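Accueil Forums Salles obscures Festivals et inédits Rechercher Connexion

Vastov, le film de Gosow : quelqu'un l'a vu en entier ?

mirabelle_54
Bonsoir à tous, je sors à peine de la séance de dimanche et j'ai besoin d'en parler, parce que chez moi tout le monde dort et que je ne vais pas réveiller la maison pour un plan fixe sur une gare (même si ce plan le mériterait !). J'étais venue un peu à cause de la bande-annonce, celle avec la femme qui repasse des rideaux pendant que la radio annonce les retards, et j'avais peur que tout le film soit déjà dedans. Eh bien non, c'est beaucoup plus doux que ça, et plus drôle aussi. La scène du buffet, avec le chef de gare qui compte ses petites cuillères, j'en ris encore. Est-ce que je suis la seule à avoir été émue par la fin ?

tonton_bobine
Pas la seule, chère mirabelle, mais je vais faire mon ronchon. J'ai aimé la première heure, vraiment, cette façon de laisser les gens finir leur soupe avant de couper, on ne voit plus ça. Ensuite il y a trois rêves d'affilée, et au troisième j'ai commencé à penser à mes courses. Gosow filme très bien les cuisines et très mal les rêves, c'était déjà le cas dans Nnaji, où la séquence sous la neige m'avait laissé complètement dehors.

mirabelle_54
Ah mais moi je l'adore, la neige de Nnaji ! On ne va jamais s'entendre, et c'est très bien comme ça.

lanterne.sourde
Je me glisse dans la conversation avec mon thé. Pour les rêves je suis plutôt du côté de tonton, sauf le deuxième, celui de la barque, parce qu'on y entend la chanson de la mère et qu'elle revient au générique. Il faut rester jusqu'au bout du générique, d'ailleurs, dans ma salle les gens se sont levés tout de suite et je leur en ai voulu. Nous étions 15, ce qui pour une séance de 14 heures en version originale n'est pas si mal. Quelqu'un sait si une édition en disque est prévue ? J'aimerais l'offrir à ma sœur, qui habite loin de tout cinéma.

grand_ecran_petit_budget
Chez Greltell, normalement, avant l'été. Ils ont déjà sorti Nnaji et le coffret était soigné, avec un livret où l'on trouve le découpage de la scène du train. Par contre attention aux sous-titres, sur Nnaji ils étaient décalés dans le dernier quart et il a fallu renvoyer le disque pour avoir le bon. Je les avais eus par courrier, des gens charmants, mais il faut de la patience. Pour ma part je mets 5 sur 5 à Vastov, rêves compris, et je reverrais bien le premier tout de suite.
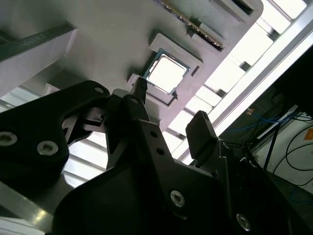

lanterne.sourde
Cinq sur cinq, tout de même, vous êtes généreux ! Moi je garde une réserve sur le personnage du frère, qui arrive avec sa valise, dont on nous fait toute une histoire, et qui repart sans qu'on sache ce qu'il était venu demander. Je veux bien qu'on me laisse deviner, j'aime ça même, mais là j'avais l'impression qu'il manquait une bobine.

tonton_bobine
Voilà, le frère ! Merci. J'en ai discuté avec ma femme pendant tout le trajet du retour et elle soutient qu'il vient pour l'argent de la maison, moi je crois qu'il vient simplement voir si sa chambre est encore là. Il ouvre la porte, il regarde le papier peint, il referme. Bon, en l'écrivant je me rends compte que la scène est plus belle que dans mon souvenir, et ça m'agace un peu.

mirabelle_54
Tonton, vous êtes en train de changer d'avis sous nos yeux, ça me ravit. Pour le frère, je suis d'accord avec votre épouse, à cause de l'enveloppe posée sur le buffet. Regardez bien si vous y retournez, elle n'y est plus le lendemain matin.

tonton_bobine
Quelle enveloppe ?

grand_ecran_petit_budget
Je ne l'ai pas vue non plus, l'enveloppe. J'y retourne mardi avec mon fils, je vous dirai.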